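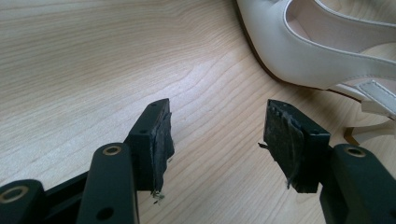
Speaker notes — Skovwood, a post-mortem with jokes
Wednesday, April 2, 2025

Slide 1. Title. Wait for the door to close. It squeaks.

Slide 2. What Skovwood is. A mobile puzzle game where you slide logs down a river and try not to dam it. Took Wudier two years. The pitch said six months. Pause for the producers to laugh, or leave.

Slide 3. The first build had 188 levels. Playtesters in Hornden quit at level nine. Show the graph. It looks like a cliff because it is one.

Slide 4. Why level nine? We introduced the beaver. We loved the beaver. He moved every third turn and we never told players that. They thought the game was broken and wrote to us, at length.

Slide 5. The fix. Beaver now twitches his tail one turn early. One animation, four frames. Sessions got longer the same week. I had spent a month rewriting the tutorial text, which is still in there if you'd like to skip it.

Slide 6. Hints. We gave away three a day. Players hoarded them like canned soup. One save file had 942 unused. Now they expire at midnight and people use them — and complain about midnight.

Slide 7. Launch in October. 1,461 downloads on day one, 2,535 on day two after Chuang put us on their store's front page. Don't do the bit about the cake, it ran long last time.

Slide 8. Price. We charged up front, no ads. Somebody will ask if we regret it. Say "ask me after the sequel" and click on quickly.

Slide 9. Live demo, level nine. Airplane mode ON. Sound up before starting, the river is half the game. If the beaver wins, go straight to questions.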